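Evaluation Kitchens Wanted: Cù Countertop Arm, Second Field Round 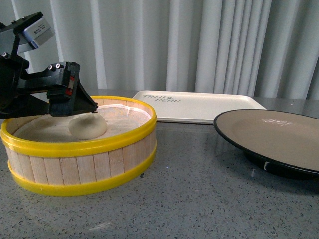 Cù arm and gripper at a bamboo steamer basket, dough handling task.

Tremgate is looking for small commercial kitchens to take part in the second field round of Cù, a countertop robotic arm for light food preparation. Participants host one unit on their own premises, run it during normal prep hours and report on its performance. The round is open to bakeries, dumpling and noodle shops, school kitchens, caterers and production kitchens with fewer than ten people on a shift.

What is under evaluation

Cù is a single arm with a two-finger gripper and a control box that sits under the counter. The first field round covered dry goods and rigid containers only. The second round covers soft items: portioned dough, filled buns, steamed rolls and similar pieces that deform under grip. The tasks are:

- transfer of single dough pieces between a basket and a tray
- loading of lined steamer baskets
- transfer of finished pieces to plates
- clearing of light tableware to a fixed drop point

Mixing, cutting, frying and any task over open flame are out of scope. The arm does not handle glass.

The first round logged 2,544 attempted transfers, of which 2,179 were completed without a person stepping in. Most of the remainder were stopped by the operator when the item had shifted from its taught position. The grip control has been rewritten for this round and the old results should not be read as a forecast.

What participants do

The evaluation period is 90 days from installation. During that time a participating kitchen will:

- run the unit on at least four working days per week
- assign one trained operator per shift, who stays within reach of the stop button while the arm is moving
- complete a short log at the end of each session, on paper or on the supplied tablet
- allow one site visit per month by a Tremgate engineer, at an agreed time
- return the unit and all accessories at the end of the period

Operators need no programming experience. Positions are taught by moving the arm by hand and pressing a button on the control box. Training takes one working day and is held at our Juvdale workshop. A second operator may attend at no charge, and we recommend it for kitchens running more than one shift.

The head camera records while the arm is in use. Recordings are kept for fault analysis and for improving the grip control. It does not record sound. Staff who may come into view must be informed in writing before installation, and we supply the notice.

Site requirements

- level, fixed counter with a hard surface, able to carry the unit without flexing
- one grounded outlet within reach of the counter, not shared with a refrigerator or oven
- clear space on both sides of the arm while it is running
- steady overhead lighting; strong direct sun on the work area is a known cause of missed grips
- wired or wireless internet connection for log upload

Counters on wheels are not accepted. Polished and reflective counters are accepted but need an extra calibration step on the day of installation. Participants may use their own baskets, trays and plates. List the sizes and materials on the application form, as gripper finger pads are chosen to suit.

Terms

Each kitchen receives $2,000, paid in two equal parts: the first after installation, the second after return of the unit. Tremgate covers delivery, installation, replacement parts and collection. Food ingredients, electricity and operator wages are paid by the participant. The unit is insured by Tremgate against damage in normal use.

Participants are free to publish their own opinion of the unit, favorable or not, once the period has ended. Drawings, software and log files remain confidential. There is no obligation to buy, and no discount is tied to the content of a report.

A participant may withdraw at any time with one week's written notice. In that case the first payment is kept and the second is not made.

Who can apply

Kitchens must be in Juvdale, Flesstead or within one hour's drive of either, and must hold a current food service license. Home kitchens are not eligible. Kitchens that took part in the first round may apply again but will be placed after new applicants.

How to apply

Complete the application form on the Tremgate field trials page and attach a floor sketch of the work area with counter height marked. Incomplete applications are returned once for correction. Applications close on 4 Sep 2022. Selected kitchens will be contacted by phone to arrange a site check, and installations will be finished before the end of February.

Questions on site requirements can be sent through the same page. Please give the counter material and the type of item you intend to handle.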